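Stirkine Border Memory Collection: Data Card

Version of 2016-08-12

Summary

The Stirkine collection holds transcribed oral histories from families who moved, or chose not to move, when the Stirkine district was divided by a new boundary line. It contains 2298 interview segments drawn from recordings made in villages on both banks of the river. The collection is maintained by the Ekanayake Center for Regional History and is distributed for research, teaching and museum use.

Contents

segments.csv — one row per interview segment, with village, language, speaker code and decade of birth
transcripts/ — plain text files in the original language
translations/ — English versions, available for 1449 segments
places.csv — former and present names of villages, ferry landings and market towns
NOTES.txt — known errors and open queries

File names begin with the speaker code. Codes are stable between versions and are not reused when a speaker withdraws.

Collection and Transcription

Interviews were conducted by two field teams, one led by Lakmal Saha and the other by Ilaria Piras. Speakers were asked about daily life before the division, the journey itself where there was one, property left behind, and contact with relatives across the line. Interviewers did not correct dates or place names. Where a speaker's account differs from the printed record, the transcript follows the speaker.

Transcripts were prepared by Dinesh Bhuiyan and checked against the audio by a second reader. Passages that could not be made out are marked [unclear]. Songs and prayers are transcribed but have been left untranslated.

Limitations

The east bank is better represented than the west, with 1107 segments coming from Sulell and its surrounding villages alone. Most speakers were children at the time of the division, and many describe events they learned of from parents or older siblings. Women's accounts of the crossing are fewer than the teams had hoped to record. The collection should not be used to estimate the number of people displaced or killed.

Terms such as "refugee," "migrant" and "evacuee" carry different legal meanings on each side of the boundary. The translations keep the speaker's own choice of word — users are asked to do the same when quoting.
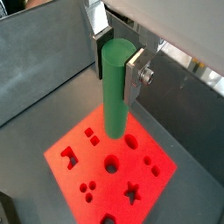
Green cylinder held in a gripper over a red foam board.

Access and Citation

Transcripts and translations may be used without charge for noncommercial purposes. Audio is available on written request to Essam Mansour at the Skornov reading room. Requests should state the speaker codes needed and the intended use.

Please cite the collection by its full title and version date. Corrections to place names should be sent to Bit-na Kwon, with a source where one exists.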